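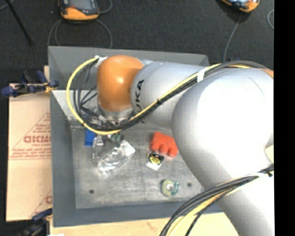

Tollard, 29/03/2022

Household goods returned to the Voswood depot are now sorted by bin before going back on sale, the reuse firm Skalix has said.

Small items used to be tipped into sacks and checked at the end of the week. They now go into shallow grey bins with sloping sides, a few at a time, and anything damaged is taken out first.

The depot handled 2,866 small items in February, of which more than 800 were passed on to the shop in Mfaume Street. The rest were sent for recycling or kept for spare parts.

Residents can drop off goods at the side gate on two mornings a week. Items should be clean, and batteries must be removed and handed in separately. Large furniture is still collected from homes, with a wait of 3 weeks at present.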